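Dekunel Hyphenation Patterns

Version 5, released 24/09/2025. Maintained by Yakubu Omoregie.

Summary

Dekunel is a set of hyphenation patterns and an exception list for British English. It is meant for typesetting long prose in narrow columns. The patterns are stored as plain text, one per line, in UTF-8.

Contents

patterns.txt – the main pattern file
exceptions.txt – 116 words with fixed break points
words-test.txt – held-out words used for checking
CHANGES – notes for each version

Format

Digits between letters give the weight of a break at that point. Odd values allow a break and even values forbid it. A full stop marks the start or end of a word. Lines beginning with a hash are comments and must be skipped by the loader.

Exceptions are written with ordinary hyphens at each permitted break. A word with no hyphen is never broken. Exceptions take priority over patterns.

Source of the words

The training words come from the Esto word list, with proper names and abbreviations removed. Breaks were marked by hand from word origin first and sound second. Where the two disagreed, the Arnaud style sheet was followed. Compounds already spelt with a hyphen are left out; the calling program should split them before lookup.

Settings

left minimum: 2
right minimum: 3
longest pattern: 5 letters

Setting the right minimum to 2 will load without error but gives poor breaks before -ed and -ly.

Known problems

Words that change their break with their meaning (record, present, desert) are left whole. Chemical names are badly covered. Loan words from French keep their English breaks, and some users will not like this.

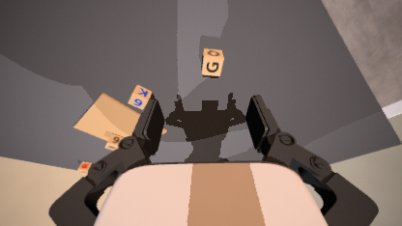
Using the files with Zadov

Copy both text files to the hyph folder and set lang to en-gb. Zadov caches compiled patterns, so clear the cache after any edit. Column widths under 80 points may still give loose lines.

Reporting errors

Send the word, the break you got and the break you expected. Please keep each report under 100 words. Changes to exceptions.txt are taken at any time; changes to patterns.txt wait for the next version, planned for June.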